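Tapley Sorting Room Working Group
Minutes of meeting held 14/08/2020

Present: Natalie Mellor (chair), Marion Gourlay (minutes), representatives of Stores, Purchasing and Toy Loans
Apologies: Rodska site

1. Minutes of the previous meeting
Agreed, with one correction. Under item 4 the shelf depth should read 345 mm. The figure given was the shelf spacing.

2. Matters arising
2.1 Label printer. The replacement has been delivered by Vatix and set up in the stores office. Old label rolls do not fit it and are to be returned to Purchasing.
2.2 Door closer on the sorting room. Still outstanding. Purchasing to chase.
2.3 Rodska shelving. No report received. Carried forward.

3. Stock position
3.1 MG reported 844 items on the loan register at the end of the last quarter. Of these, 87 are marked "awaiting check" and cannot be lent until they have been through the sorting room.
3.2 Most of the items awaiting check are small soft plastic and rubber animals returned in mixed bags. They take longer than the boxed games, as each has to be matched to a set by hand. Sets with one animal missing may go out if the card in the lid is amended. Sets with two or more missing are to be held.
3.3 Toy Loans asked whether single animals with no set could be lent individually. Agreed that they could not. They are to be kept as spares and entered under the spares code.

4. Work surfaces
4.1 The white tabletop was discussed. NM prefers it to the previous surface, as small parts show up more clearly against it. Stores noted that ink from the marker pens does not come off with the ordinary cleaner. Agreed that marking up is to be done at the stores office desk only.
4.2 Nothing is to be stored on the table between sessions. Bags waiting to be sorted go on the lower shelf.
4.3 The wall behind the table is to be kept clear. A request to fix a notice board there was considered and declined. Stores offered to put the rota on the back of the door.
4.4 The joint between the wall panels was raised by Stores, who asked whether it should be filled. NM saw no need at present. To be looked at again in November with the other decorating work.

5. Trays
5.1 Tray colours were confirmed as follows.
Blue: items for checking.
Green: items passed and ready for the register.
Grey: spares.
5.2 Trays are to be placed in the middle of the table, one at a time. A second tray is not to be started until the first has been cleared and wiped out.
5.3 Each tray takes the contents of one bag. If a bag is too large for the tray, the remainder stays in the bag with its tag attached.
5.4 MG asked for it to be minuted that a bag containing a single item still gets its own tray. Items put in with another bag's contents have been entered against the wrong borrower.

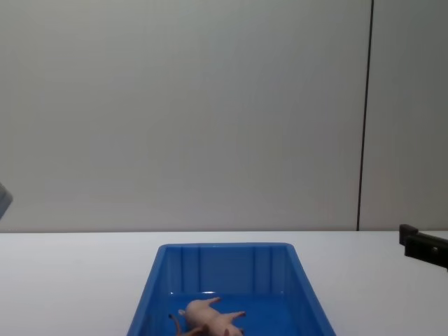

Fig. 1. Blue checking tray with toy rat, sorting room table.

5.5 Purchasing obtained a price from Gellell for 8 further blue trays of the same pattern. Stores asked that the ribs on the inside of the end wall be kept, so that new and old trays match. Order approved.
5.6 The trays have no lids. Stores asked whether lids should be added to the order. Not agreed, on grounds of cost.

6. Checking procedure
6.1 Soft animals are to be checked for splits, loose pieces and stickiness. Limbs and tails are to be bent gently and inspected at the join.
6.2 Any animal that fails is to be recorded on the reject sheet and discarded. Repairs with glue are no longer permitted.
6.3 The entry on the sheet should give the kind of animal and its colour. "Small animal" is not sufficient. Toy Loans to circulate a list of agreed names, with rat and mouse as separate entries.

7. Any other business
7.1 Toy Loans asked for a second key to the sorting room. NM to arrange.
7.2 Rodska has asked to borrow the spare trolley. Agreed, provided it is collected.

Actions
Purchasing: door closer (2.2); tray order (5.5)
Stores: rota on door (4.3)
Toy Loans: list of names (6.3)
NM: second key (7.1)
MG: amend previous minutes (1); contact Rodska about shelving (2.3)

Next meeting: date to be confirmed by MG.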